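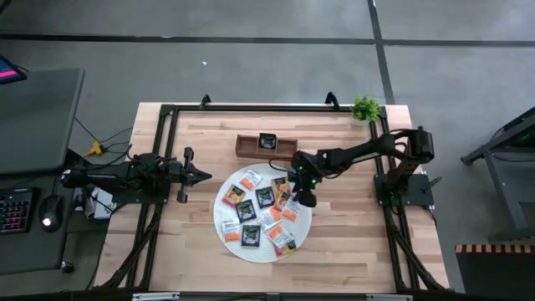
The bench.

Limited Edition

25 Mar 2019

The Harnura Pocket went on sale at midnight, and by then I had been standing outside Farooqui Electronics long enough to form opinions about everyone's shoes.

I should say that I already owned a Harnura Pocket. I owned the gray one, which I bought at launch, and the blue one, which I bought when the gray one turned out to be the color of a filing cabinet. Both of them worked perfectly. The new one was the Trollum edition, and it differed from the others in having a picture of a swamp on the lid.

It cost 300 dollars. The box said it was limited to 400 units, and the man at the front of the line said that was 400 per region, and the woman behind him said regions were a matter of interpretation. They had clearly had this conversation before. They had the ease of a long marriage.

You have to understand about Trollum. It is a game in which you are a small damp creature who inherits a bridge. People cross the bridge and you charge them. That's the first ten hours. After that there is a second bridge, and something happens with your uncle that I won't spoil, although I have spoiled it for most of the people I've ever dated. The fifth one was due in September. It had been due the September before that as well, and the company had put out a statement thanking us for our patience, which I thought was presumptuous.

A kid in a foam troll nose asked me if I'd played the originals.

"I was there for the originals," I said.

"My dad was too," he said, and offered me a chip.

At midnight the shutter went up about a foot and stopped. A pair of hands came under it and tried again. It went up another foot, and the first few people in line ducked through with a dignity I would not have managed. By the time I got to the door it was all the way open, and the clerk was handing out numbered tickets from a roll, the kind you get at a deli. Mine was 40.

"How many did you get in?" I asked.

"We're not allowed to say."

"Is it more than 40?"

He looked at my ticket for a while. He looked at the stack behind him. "You're going to be fine," he said, in the voice of a dentist.

I was fine. I was, in fact, the last person to be fine. The kid with the nose was right behind me, holding 41, and the clerk set my box on the counter and then put both his hands flat on the place where the other boxes had been.

Nothing was said. The kid was very good about it. He took the nose off, folded it, and put it in his coat pocket, and I have seen state funerals with less feeling in them.

I would like to report that I gave him the box. I thought about it through the whole transaction, including the part where I was asked if I wanted the two-year protection plan and heard myself say yes. What I did, instead, was tell him that the store in Brustach opened at nine and that people never went to Brustach for anything. This was true. He thanked me. I walked to the bus stop feeling like a man who has donated a map to the hungry.

At home I put the box on the kitchen table and washed my hands before opening it. The swamp was nice. It was a little greener than in the pictures. Embossed in the corner was the bridge, very small, and if you tilted the lid under the light you could see a pair of eyes beneath it. I tilted it for some time.

Then I opened it up to move my saved games across, and a message came on the screen. It said that to transfer my data I would need the charger. I looked in the box. I looked under the cardboard, and under the other cardboard. On the back, below the barcode, in letters the size of sand, it said that the charger was sold separately, as a courtesy to customers who already had one.

I did already have one. I had two. They fit the gray one and the blue one, and they did not fit this one, whose socket had been moved 4 millimeters to the left and turned on its side to make room for the swamp.

The battery had enough in it for the opening music. I listened to that.

In the morning I took the bus out to Brustach to buy a charger. There was a line, a long one, all the way back past the laundromat and the place that sells blinds. The kid was near the front of it. He had the nose on again. When he saw me he waved and pointed to the spot in front of him, and the people behind him looked at me the way I would have looked at me.

I went and stood there. He still had the chips.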